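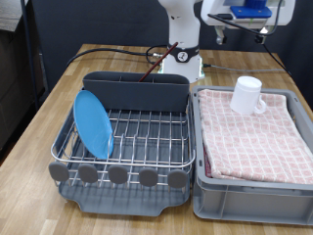
What is a seed in a basketball tournament?

A seed is a number that shows how strong a team looked before the tournament began. The team with the best record is the number one seed, the next best is number 2, and so on down the list.

It has nothing to do with plants! Well, almost nothing. The word came from gardening, where you spread seeds out so they don't crowd each other. Tournament planners do the same thing with good teams. They spread them out so the strongest ones don't all bump into each other in the very first game.

Let's try it with four teams

Say four towns are in a winter league: Stustell, Orska, Greenwood and Brarnis. They play each other all through January, and when the games are over the table looks like this:

Seed 1: Stustell
Seed 2: Orska
Seed 3: Greenwood
Seed 4: Brarnis

Now it's playoff time! Stustell plays Brarnis, and Orska plays Greenwood. The two winners meet in the final. See how Stustell and Orska can't play each other until the last game? That's seeding at work, and it makes for a really exciting final if both of them get there. 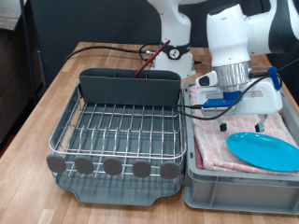 What happens if two teams have the same record?

The league uses a tiebreaker. Many leagues look first at who won when those teams played each other, and if that doesn't settle it they might look at points.

Suppose Orska and Greenwood tied, and each beat the other once. Orska scored 867 points over the season and Greenwood scored fewer. In a league that goes by total points, Orska gets the higher seed. Every basket counts, even the ones at the end of a game you're losing by a mile!

Can the lowest seed win it all?

You bet it can! When a lower seed beats a higher one, it's called an upset, and fans go wild for them. Coach Glenys Rudd tells her Brarnis players to circle the top seed on the bracket and write "us next" beside it.

Words to know

Bracket: the chart that shows who plays whom
Upset: a surprise win by the lower seed
Bye: a free pass to the next round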